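Court order on the Plumport permits — does the city have to follow it now?

mcuesta_law
The district court threw out the Plumport permit rules in January. The city council voted the next week to keep using them until the appeal is heard. Can a council do that? My understanding is that a ruling stands unless a higher court puts it on hold.

harborlane
They asked for a stay. The council's lawyer, Emiliano Esteban, said so at the meeting.

mcuesta_law
Asking for one and having one are different things. 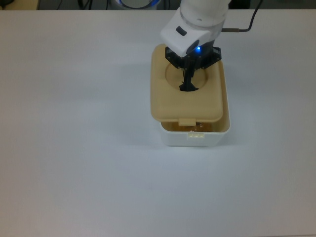
Storage box and lid on a white table

tobin_r
I think people are being hard on the council. There are 40 permits in the pipeline and the order doesn't say what happens to them. Somebody has to make a call.

Cifuentes fan
The order is 13 pages and the part on pending permits is on page 2. They go back under the old rules. I read it twice.

tobin_r
It says "where practical." That leaves room.

harborlane
Some room, sure. Not enough to ignore the rest of it. If a judge can be waved off by a council vote, I don't see what the court is for.
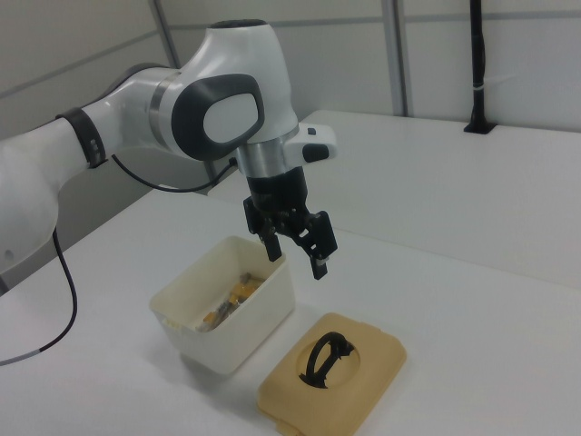
Does filing an appeal put the ruling on hold?
Filing alone doesn't do it in this case. The order took effect when it was signed, and the city needs a stay from the appeals court to keep the old practice going.

tobin_r
Fair enough on the stay. I still think the judge should have given them 70 days to sort it out.

mcuesta_law
They can ask for that too. I called the clerk and the stay request is still pending. Will post when there is a decision.

— Maximiliano Cuesta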